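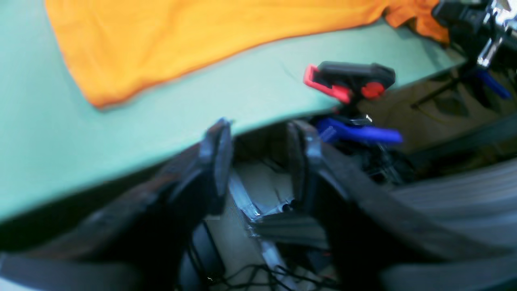
10/19/24
By Marion Aitken

NOTICE TO THE HOUSEHOLD OF THE LATE NARENDRA BHATIA

The Office of Effects at Nisbet wishes to advise all parties that the examination of the orange garment has begun. The garment has been entered in the register under the heading Apparel, Short-Sleeved, and assigned to the green table, where articles of uncertain ownership are customarily laid out before folding.

Two claims have been received. The first was lodged in September by Mrs. Senga Sutherland, sister-in-law of the deceased, who states that the shirt was lent to Mr. Bhatia for a boating party at Dotis and was never given back. The second was lodged by Mr. Aníbal Simões, who shared a house with Mr. Bhatia for ten years and who states that there was no boating party.

The Office takes no position on the boating party.

Under the rules of deposit, an article may not be folded while it is under claim. It must be laid flat, with the sleeves out, so that either claimant may point to any feature by which he or she knows it. Both claimants were accordingly invited to attend. Mrs. Sutherland arrived before the doors were opened and was shown to the bench in the corridor. Mr. Simões arrived shortly afterward and was shown to the same bench, there being only one.

The undersigned regrets the arrangement of the corridor. It has been raised with the Registrar, Mr. Zakhar Kobzar, on earlier occasions.

Mrs. Sutherland was heard first. She asked that the shirt be turned so that she could see the collar, and this was done. She then stood beside the table and said that her husband had worn it to paint the kitchen at Vunent, the whole kitchen, ceiling included, and had come down the ladder without a drop on him, and that she had told this story at his funeral. Asked whether she could identify a mark, she replied that the absence of a mark was the point of the story.

Mr. Simões was heard second. He asked that nothing be turned. He said that Mr. Bhatia had worn the shirt for gardening, and for bringing in the mail, and on one occasion to a hearing at this Office concerning a hedge. The undersigned consulted the register for that hearing. Clothing is not recorded in the register. Mr. Simões said that he had not supposed it would be, and asked for a glass of water, which was provided.

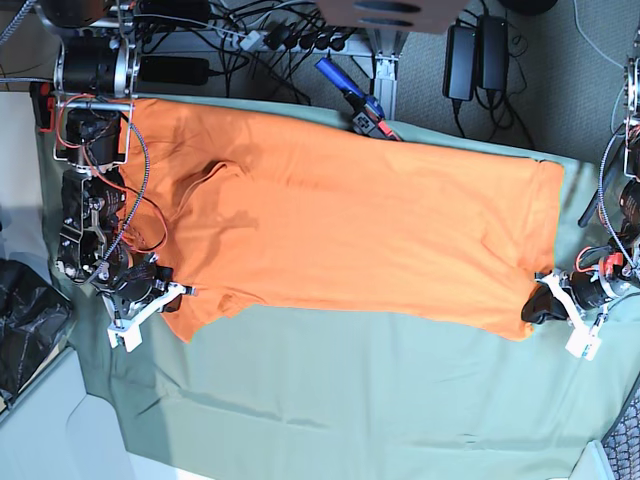 FINDINGS AND DISPOSITION

The Office finds that the garment is a short-sleeved T-shirt, orange in color, with soft wrinkles across the body. The Office is unable to find whose it was.

When this was read aloud, Mrs. Sutherland asked whether the shirt might be cut in half. She was informed that the Office does not keep scissors. She said she had not meant it, and that she only wanted to hear what Mr. Simões would say. Mr. Simões said that she could have the boating party if he could have the hedge.

The undersigned asked that this remark be clarified for the record. It was not clarified. Mrs. Sutherland sat down and was some time looking for her glasses, which were in her hand.

She then asked whether Narendra had been warm enough, last winter, in that house. Mr. Simões replied that the boiler had been replaced and that he had paid for it. He added that Mr. Bhatia used to speak of her brother-in-law's jokes, a description she corrected, there being no brother-in-law other than Mr. Bhatia himself. Mr. Simões said yes, those were the jokes.

It is ordered as follows. Both claims are stayed. The shirt shall be folded in the usual manner, sleeves to the back and hem to the collar, and placed in drawer 5 of the Gotano cabinet. Either claimant may ask to see it during public hours on presentation of a receipt. Two receipts have been issued, bearing the same number, contrary to the practice of this Office. Mr. Kobzar has been informed and has asked for an explanation in writing.

The claimants left by the same door. Mrs. Sutherland inquired at the desk about buses to Vunent, and Mr. Simões told her that he had the car.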